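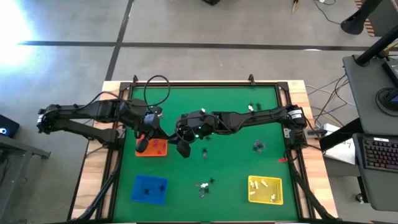

A green worktable with an orange container on it.

The Ferry to Millen

Friday, May 31, 2019
By a staff contributor
Filed under: Short Fiction
81 shares | 6 comments

My mother sold the house in Jernden the winter after Dad died and moved across the water to Millen, where she knew one person and didn't like her much. She was 63. She took the kettle, the good chairs and his grey coat, and left the rest for me to sort out.

I went over on the first boat in July with the coat's missing button in my pocket. I'd found it under the stove. The crossing was flat and the deckhand slept through most of it.

She met me at the wharf wearing the coat with the sleeves rolled.

"You've lost weight," she said.

"So have you."

We walked up the hill past the bakery. She had painted her front door a colour she called mustard, and some of it was on the step.

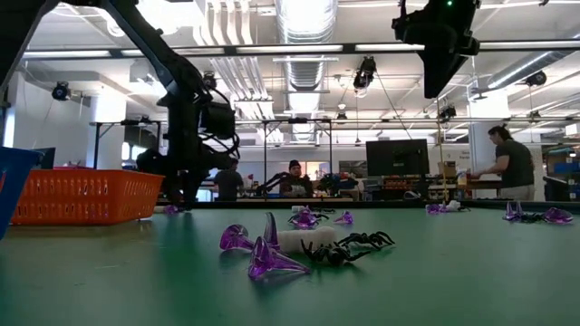
Did she ever ask about the house? Once, that first night, while she was drying the plates.

She wanted to know if the new people had kept the lemon tree. I said they had. They'd cut it down in the first week, and I had watched from my car.

"Good," she said. "Your father paid too much for that tree."

After tea she brought out a biscuit tin with $1,755 in it, all in small notes. She'd found it in the lining of the coat. We sat at the table and looked at the money.

"What was he saving for?" I asked.

"He never said a word to me."

She put the lid back on and stood the tin on top of the fridge.
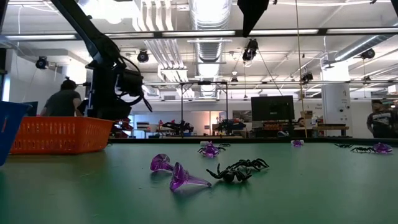

In the morning I sewed the button on while she was out getting bread. The thread was the wrong grey and I'm no good at it, but it held when I pulled.

She came in, hung up her bag and ran her thumb down the front of the coat until she reached it.

"The tree's gone, isn't it?" she said.

I told her it was. She cut the bread and asked if I wanted jam.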